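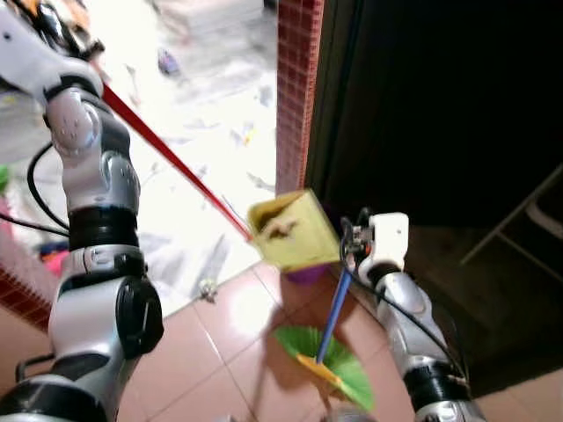
Minutes, build night, June 23, 2022
Held at Lena's, taken by me (Shirin Ahmadpour), typed up from a very smudged notepad, so shout if I got you wrong.

Start. We got going late because the parking on Pawlak Street was awful again. Lena Nowicki ran the meeting from the floor, with the laptop on her knees. Last month's minutes were approved with one fix: I wrote that the wrist cable was "done," and it was "done for now." Noted!

Sweeping. This ate most of the evening. Jondo has two jobs at once here, dustpan in the left gripper and broom in the right, and we've been arguing since December over which arm should lead. Lena's view is that the dustpan should park and the broom should do all the moving. I said the left arm needs to tilt the pan as the sweep comes in, or the crumbs ride up over the lip. We tried it both ways and I still like mine better (I would say that, I'm writing the minutes). Agreed to keep both routines in the code and pick at the next meeting.

Long handles came up too. Small wrist moves turn into great big swings down at the bristle end, and the red dustpan handle is just as bad. Lena wants a slower top speed whenever a handle is held. Agreed, and she'll add it.

Grippers. I had a whole speech ready on the wrapping and got through half of it. The shiny black stuff is easy to wipe down and it keeps dust out of the joints, but it bunches up when the wrist turns all the way over. Lena thinks I'm putting on too much. Maybe! I'll redo the right one with less and leave the left as it is so we can compare. 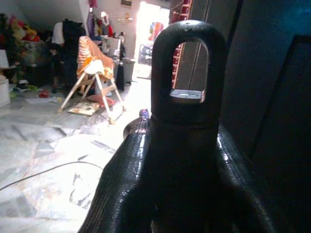
Skirkitz Home Robot Club

Cables. Same item as every meeting, sorry. The loops on the outside of the arms are long enough to catch on things, and I'd love to clip them in closer. Lena reminded me that the last time I did that the elbow couldn't bend all the way and we lost an hour finding out why. So: clips only on the forearm, and leave slack at the elbow. I'm buying the clips.

Money. We have $572 in the kitty. I priced a spare gripper at Mudano and it comes to $2057 with shipping, which got a laugh and then a silence. Lena asked whether we could buy only the worn parts. I'll write and ask. Nothing to be ordered until they answer.

Code. Lena closed 17 of the open bugs, hooray! The big one left is the hand-off, where an arm lets go of a handle before the other one has it. She wants a hold of 2 seconds with both grippers closed before either can open. I asked if that would look silly. It will, and we're doing it.

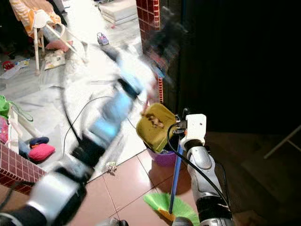

Left arm mid-swing, right arm beside the broom handle.

Floor. We talked about how the tile pattern and the bright patch past the pillar throw off the crumb finder. It keeps taking glare for a mess. Lena will try lowering the exposure before we start taping up paper over windows. I'm to collect test debris, so please save me your toast crumbs and pencil shavings (no glitter, I mean it).

Any other business. I asked for a label on the stop button that can be read from across a room. Lena said she'd print one.

To do
Lena: speed limit, hand-off hold, exposure test, stop button label
Shirin: rewrap right gripper, cable clips, write to Mudano, crumbs

Next meeting at my place. Bring the long extension cord, mine is too short to reach the hall.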